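Keep the Bags

I have a drawer in my kitchen that holds plastic bags and nothing else. It is the third one down, next to the stove, and it sticks in July when the wood swells. Every few months someone visiting opens it by mistake while looking for a dish towel, and a bag or two rises up to meet them. Then I get the talk. Why do I still have these? Don't I own a tote?

I own 14 totes. I know because I moved last year and had to put them somewhere. One came from the Clidorton library, one from a bank I have never used, and several from a street fair in Estent where every booth seemed to have the same idea. Most are printed with something I would not say out loud. They are good, thick cotton bags, and I use two of them.

My position is a simple one. The thin plastic bag with handles is one of the most useful things in an ordinary house, and people who already have a stack of them should keep them and use them until they fall apart. I am not asking anybody to go out and get more. Clidorton stopped giving them out at the register a while back and I think that was fine. I voted for it. What bothers me is what happened in the weeks after, when people I know cleaned out their cabinets and threw away whole armloads of bags, as if owning them had become embarrassing. The bags were already made. Putting them in the trash unused did not unmake them.

A bag of this kind weighs next to nothing and carries a great deal. It folds down to the size of a matchbook. It holds water, for a while anyway, and it keeps water out. You can tie it shut without a string because the handles are the string. I have tried to think of another object in my kitchen that does this many jobs and the closest I can come is a mixing bowl.

Wet things are the best case for it. A swimsuit on the way home from the lake, muddy shoes going into a suitcase, a dripping umbrella in the car. A cotton tote is no help with any of these. It just becomes another wet thing. I have carried fish home from Bañuelos, the market two streets over, in a tote, and I have washed that tote three times and it now lives in the garage.

Then there is the small trash can in the bathroom. People who gave up their grocery bags still needed to line that can, so they went and bought a roll of liners, brand new, to be used once. A roll from the hardware aisle is the same material doing the same job, only it never carried any groceries first. If you look at it coldly, the person who reuses a market bag for the bathroom is ahead.

Color matters more than I used to think. The market gives out, or gave out, blue ones, and for a long time I grabbed whatever was on top of the pile. Now I sort. Blue is for things going out of the house to somebody else, such as books to return, a borrowed pan, or tomatoes for next door. White is for trash and for the car. Anything with a hole is for packing breakables. It took one evening to set up and I have not had to think about it since, except when the white ones run low. 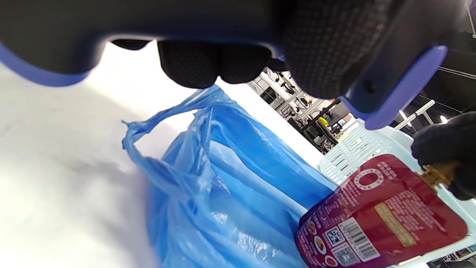 Opening one is its own small skill. The two sides cling together, and you rub the top edge between finger and thumb until they let go, and if your hands are dry in winter you can stand there a good while. My grandmother touched her fingers to a damp sponge first. I do the same. Once it is open, I like to set it on the counter and turn the top down a little so it stays open while I fill it. A heavy thing goes in first and gives it a floor. After that it will stand up by itself well enough for you to use both hands.

How you store them matters too, and I will admit that most people who keep bags keep them badly. The usual method is the bag of bags, hung on a doorknob, stuffed until it looks like a pillow. You pull one and get four. The lower ones have been in there since the last people lived in the house. I used to do this and I understand the appeal, but it makes the whole habit look worse than it is, and I suspect it is the bag of bags that people are really objecting to when they open my drawer.

I fold mine. Lay the bag flat, press the air out with the side of your hand, fold it lengthwise twice so you have a long strip, and then fold it up from the bottom in triangles, the way you would fold a flag. Tuck the handles into the last pocket. It takes less than a minute and you can do it while the coffee drips. I once emptied the drawer and counted before a move, mostly for my own information, and there were 453. That was too many. I will say that plainly. I gave 400 of them to the thrift shop in Estent, where they go through them quickly, and kept the rest.

So there is a limit, and the limit is the drawer. When the drawer is full I give the extra away and do not start a second drawer. I have seen what a second drawer leads to. An uncle of mine had a closet.

The stronger argument against me is about where the bags end up. They blow into trees. They get into the creek behind Stalasholm, the apartment complex where I lived in my twenties, and one spring I helped pull them out with a rake. I don't wave that away. It was a miserable job and I remember how many tore and left half of themselves in the mud. But a bag folded in a kitchen drawer is not in the creek. The ones in the creek were used once and let go of, and that seems to me a reason to hang on to a bag – to treat it like something you own.

That is the part I wish more people would take up. We tend to divide our things into real ones, which we look after, and packaging, which we don't see. A jar counts as packaging until someone washes it and puts screws in it. Shoeboxes crossed over long ago, and every family has photos in one. Cookie tins crossed over and became sewing kits. The plastic bag never quite did, I think because it is so thin and because it makes that noise. In 2000 my mother mailed me a winter coat wrapped in two of them, one inside the other, taped at the handles. The coat is gone. I used those bags for years, the second one mostly for carrying wet gloves, until the bottom finally split.

If you still have a pile somewhere, under the sink or behind the vacuum, take it out this evening. Throw away the sticky ones. Smooth out what is left and fold it, put a couple in the car and one in your coat pocket, and find a drawer for the others. Mine could use a little candle wax on the runners before the weather turns.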